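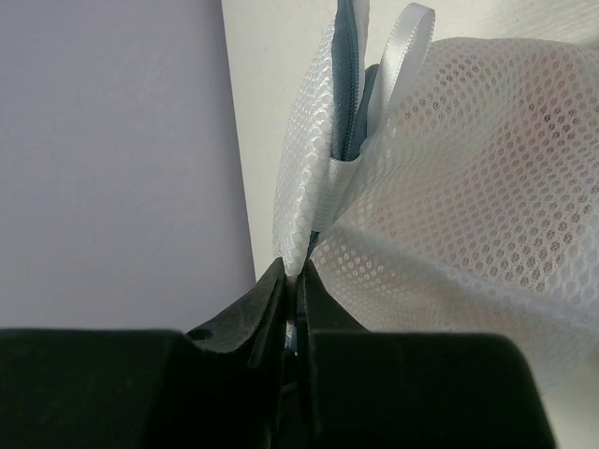 Bolsa de malla blanca con cremallera, sujeta por la parte fruncida.

Apuntes del taller de escritura académica
Unidad 4. La tesis: esa frase que todos creen haber escrito

Conviene traer leído el cuento «La aduana de Murín», de Krešimir Kolev, en la fotocopia de febrero. El resumen que circula por el grupo de mensajes confunde al padre con el aduanero, y el curso pasado tres trabajos heredaron el error con una fidelidad conmovedora.

1. Qué pedimos cuando pedimos una tesis

Una afirmación discutible sobre el texto, formulada en una o dos frases, que el resto del ensayo tenga que defender. Si después de leerla el lector solo puede responder «pues sí», hay que seguir trabajando.

«Kolev habla de la frontera» es el tema. «La frontera es muy importante en el cuento» es el tema con un adverbio. «Kolev presenta la aduana como el único lugar donde el padre dice la verdad, y por eso la mentira final, ya en casa, pesa más que el contrabando» es una tesis. Puede estar equivocada, y ahí empieza su interés.

2. Tres versiones de un mismo alumno

Se reproducen con permiso y sin nombre.

Primera versión: «Desde los albores de la humanidad, el hombre ha cruzado fronteras». Los albores de la humanidad no entran en la bibliografía obligatoria. Tachar.

Segunda versión: «En este ensayo voy a hablar de los personajes y de sus maletas». Se agradece el aviso, pero un índice no defiende nada.

Tercera versión: «Las maletas que el padre se niega a abrir cuentan más de la familia que los diálogos, donde todos hablan para no decir nada». Con esta se puede discutir. Obliga a volver a las escenas de equipaje (páginas 2 y siguientes de la fotocopia) y deja fuera lo que no haga falta, incluida la biografía del autor.

3. Dónde se coloca

Al final del primer párrafo, por costumbre. Quien quiera ponerla en otro sitio puede hacerlo si el lector la encuentra sin linterna. Lo que no se admite es la tesis por alusiones, repartida en cuatro párrafos, que el profesor debe reconstruir como si fuera cerámica.

4. Las citas

Cada cita necesita una frase que la presente y otra que la trabaje. Una cita de ocho líneas seguida de «como vemos» no demuestra nada; nosotros no vemos, y el autor del ensayo tampoco suele. Se cita por página de la fotocopia.

5. Ejercicio para la próxima sesión

Escribir una tesis sobre el cuento y, debajo, la mejor objeción que se os ocurra. Si la objeción resulta más convincente, cambiad de bando y entregad esa. Después, un primer borrador de 700 palabras como máximo. El título cuenta. Las notas al pie también, que ya nos conocemos.

Los borradores se dejan en el casillero del aula 141 antes de las seis de la tarde. En papel, con grapa. El clip se pierde y con él, casi siempre, la página de la conclusión.

Lectura complementaria: el prólogo de Kolev a «Feltwood», disponible en reprografía. Son pocas páginas y contradicen casi todo lo dicho en el apartado 2.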